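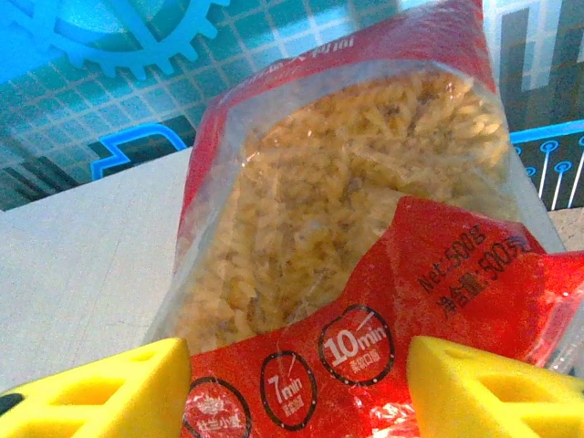
Fusilli in its 500-gram bag, with the cooking times in big white numbers on the label.

Ikico Low Counter Shelf, White with Chrome Legs
Sold by Trorkidside Home

If your counter is where the groceries land and then somehow stay, we think you'll get along with this shelf very well. It's a plain white board on chrome legs, low enough to live under your wall cabinets without making the kitchen feel crowded, and it gives you a second level for the things you reach for every day. We've carried it at Trorkidside for a good while now, and it is still the one we point people to when they come in asking what on earth to do with bags of pasta.

Bags are a nuisance, aren't they? Cans stack and boxes stand up, but a bag of fusilli is a little pillow that slides off whatever you set it on, and the long spaghetti packages never fit where the short ones do. Most pantry organizers seem to be designed for jars (lovely if you decant everything, and some of our customers do, beautifully). The rest of us would like to keep the package, with the minutes printed on it, and just have somewhere sensible to put it.

What it's like

The top is a flat rectangle with a smooth surface and a very faint grain to it, and the front edge is slightly rounded, so it's kind to your wrists when you reach past it. The legs are polished chrome posts. Each one has a round metal collar where it meets the shelf, with a thin dark band around it – a small detail, but people do mention it. The leg carries on below the board down to the counter, leaving an open space underneath for flat things such as a cutting board, a stack of placemats or the pasta you bought two of.

Size and care

Height from counter to top surface: 6 inches
Depth: 11 inches
Color: white top, chrome legs
Assembly: legs screw in by hand, no tools in the box and none needed
Cleaning: damp cloth and a drop of dish soap, then dry the chrome with a towel if you like it shiny
Not for use on a stove or inside an oven

Please measure before you order, especially if you have outlets low on the backsplash. We have a soft spot for people who send us a sketch of their counter, and we'll gladly look it over for you.

How we'd set it up for pasta night

Marlina Tambunan runs our kitchen department and has one of these at home, and her way is to keep the shelf itself for what stays out and use the stretch of counter in front of it for what's being cooked that evening. She lines the packages up before she fills the pot, short shapes beside long ones, with the names facing her. On a speckled white and gray counter, red packages are wonderfully easy to find! The fusilli bags have a clear window too, so you can tell at a glance which one has the spirals in it.

If you cook two shapes for a family that can't agree, check the times before anything goes in the water. Start the slower one first and give it its own pot. Once dinner is on the table, fold the open bag down, clip it and put it at the front, where it will get used before the new one. 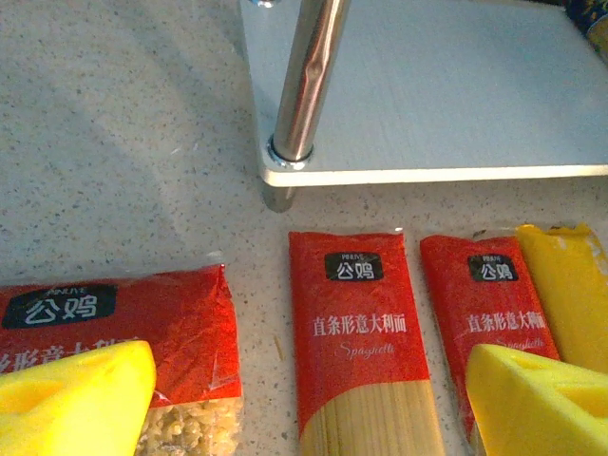 What customers tell us

The shelf has 1,152 reviews on our site, and we do read them, usually with coffee. The most common praise is for how steady it feels. The most common grumble is that the chrome shows fingerprints, and we can't argue with that. A few people bought it for a bathroom and were pleased, and one very thorough lady uses hers to hold seed packets from November until planting time.

Goes well with

Nair bag clips, set of 11, in assorted sizes (the long ones close a spaghetti package nicely)
Zaltgate shelf liner, clear, cut to fit with household scissors
Ikico Low Counter Shelf, second unit, to stand end to end with the first

Stock and delivery

We brought in 600 for this season and they ship flat from our own warehouse. The legs come wrapped separately, tucked under the board, so please look there before writing to us that they're missing. Returns are accepted unassembled or assembled, as long as all the legs come back with it.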